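Speaker notes, home workspace evening, Naltport library
Heidrun Gruber

Slide 1. Title. Wait for the people at the back to sit down. Say where the handouts are. Talk is on desks and cables, 100 minutes with the break, questions any time.

Slide 2. Start with the survey from the Pevatlow newsletter. 62 people wrote back. Most said the desk itself was fine and the cables were what bothered them. Read out the one about the vacuum cleaner.

Slide 3. Clearing the desk. Take everything off, wipe the top, then put things back one at a time, starting with power. Most people leave power until the end and then run it wherever there is a gap. Ask who has a strip on the floor right now. Hands up.
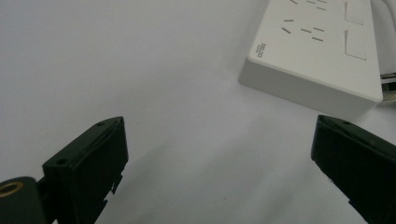 Slide 4. White power strip on a white tabletop.

Leave slide 4 up while talking about placement. A strip on the desk is easy to reach and easy to switch plugs on. It also takes up room and brings every cord up to eye level. A white strip on a white top is less noticeable, but the cords still show. Mention that bulky adapters can block the outlet next to them, so check the spacing before buying.

Slide 5. Load. Keep this short. Add up the watts printed on the chargers and compare with the rating on the strip. My own desk came to roughly 1,080 with the heater on, and the heater now has its own wall outlet. Never plug one strip into another. Repeat that.

Slide 6. Cord lengths. Pass around the 2 sample cords, the short one first. Get them back before the break.

Break. Coffee is in the hall.

Slide 7. Under-desk trays. Show the Hudec tray and how the clamp goes on. If someone asks about drilling, refer them to page two of the handout.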